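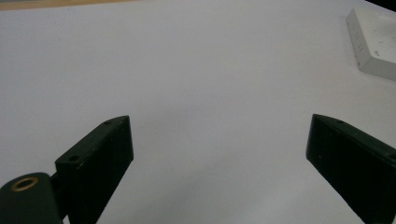 Baltimley workshop gets new work tables

Verkitura has finished fitting out the shared workroom at its Baltimley site with new tables, the firm said in a notice dated 3 Jun 2021. The old benches, which dated from the building's years as a print shop, have been removed. The new tables have broad, pale tops with a smooth matte finish, chosen to cut glare from the ceiling lights.

The order came to 11 tables, supplied by Waswood. Each top is carried on a steel underframe with leveling feet at the corners. The floor in the Baltimley room slopes toward an old drain, and the feet allow up to 50 millimeters of adjustment. Fitting took four days, including time to move two wall outlets that sat too low for the new table height.

Under the house rules that came with the notice, tops are to be cleared at the end of each session. Small parts go back in their boxes, and boxes go back on the shelves unless a job is marked as running overnight. Cutting is still done in the side room. Tops are to be wiped with a damp cloth and mild soap -- solvent cleaners and scouring pads dull the finish and are not allowed.

The pale color has a practical side for sorting and assembly work. Dropped screws and stray chips are easier to find than they were on the old brown benches, where the grain was deep enough to hide a washer. The surface also shows marks sooner, and the notice asks users to report stains the same day. 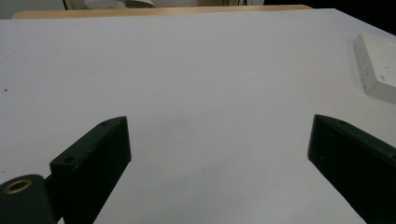

Manzano, which rents bench time at the site, said the change was welcome but that the new tables stand too high for long seated work, and asked for adjustable stools before the end of the summer. It also asked for a wider gap along the window side, where carts now have to be turned by hand.

Verkitura said 12 stools are on order and should arrive in August. The window row will be moved in by around a foot when they are delivered. Booking hours and rates for the room stay the same.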